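NOSTHAM HOUSING TRUST OPENS BOOKINGS FOR REFURBISHED HOMES

NOSTHAM -- Tenants on the Nostham Housing Trust waiting list can now book a place on the first viewings of the refurbished homes at Vasilakis Court, the trust said this morning. Viewings begin in March and will run through the spring.

The work covers 356 homes built as staff housing for the former Bimuron textile mill. The homes have had new heating, rewiring and better insulation, and the ground-floor homes have been given wider doorways. A further 300 homes on the Sestis side of the estate will follow in the second phase.

Danai Kouris, the trust's director of housing, said most of the planning time had gone into the parts of the homes that tenants complained about most.

"We had 781 replies to our survey, and heating came first by a long way," she said. "After that it was damp, and then it was halls. People told us they were dark and hard to get a pram or a wheelchair through. We went back to the architects with that list and asked them to start again on the ground floor."

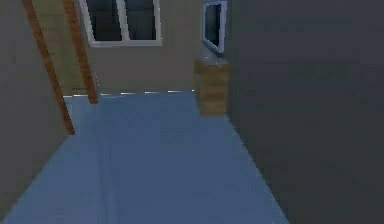

Colours and floor finishes were settled with a tenants' panel chaired by Lorraine Brunton, who has lived on the estate since her family moved there from the coast. The panel met in the evenings and reached its decisions before any orders were placed. Members were asked to choose between several schemes for the halls, among them a pale blue floor with a beige wall at the far end. They also asked for plain finishes that could be washed down easily and matched again when repairs were needed.

Rents at Vasilakis Court will stay at social rent levels. Returning tenants keep their existing tenancy terms and do not need to apply again. They will be offered their old address first, and have 14 days to accept it or ask for another home on the estate.

Glykeria Dimitriou, who led the design work, said the second phase would use the same layouts with small changes to the kitchens and the storage cupboards. 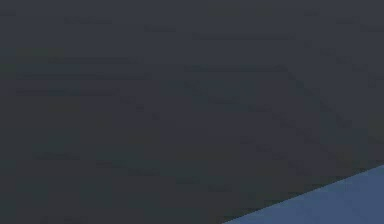

Finishes for the Sestis homes have not yet been agreed, and the trust is asking all tenants to comment before the end of the consultation. Sample boards will be on show in the estate office, and replies can be left there or posted. Opinion on darker shades is divided. A flat, matt charcoal grey has supporters, though some tenants have said they would find so dark a surface gloomy in a small room. The panel will make its recommendation once all replies have been read.

Letters with booking details have gone to 757 households. Anyone on the waiting list who has not received one should contact the lettings team. Viewings last half an hour and each household may bring two guests. Evening places, from 6 pm, are kept for people who work during the day.

Media enquiries: Arlo Ruiz-Ortega, press office, Nostham Housing Trust.

ENDS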